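Retail Display Basics — Unit 6: The Snack Table
Notes by Usha Salian

Most manuals will tell you that a stepped stand "lifts sales." I have asked three suppliers for evidence and got three brochures. Treat the claim as a claim.

What a tiered stand does do is raise the back row so a shopper can read it. That works for upright packs. Candy bars lying on a step show well from overhead, which is no help to someone standing six feet away. Try the view from the customer's side before you praise the layout.

Clear acrylic is also oversold. It lets the wrappers do the talking — fine, if the wrappers agree with each other. Red tartan beside a small black packet is not a color scheme. 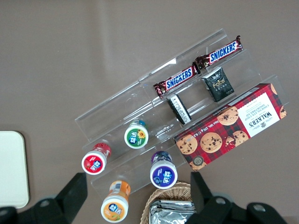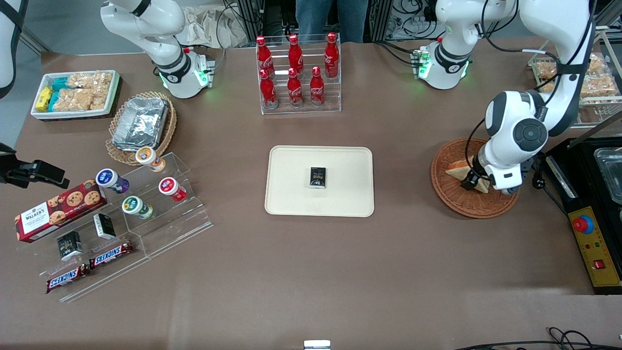

Snickers and Walkers shortbread on clear tiers (first); the wider table, with Coca-Cola bottles in a rack and snacks in trays and baskets (second).

Points for discussion:

Does a large box belong on a stand if it sticks out past the shelf?

Baskets look homemade. Does that help a sandwich? Does it do anything for foil containers?

Xuelian Xiong argues that drinks should always go at the back. Find a case where she is wrong.

Reading: Iyengar handout, page 22. Skip the part on "impulse zones" — it cites only itself.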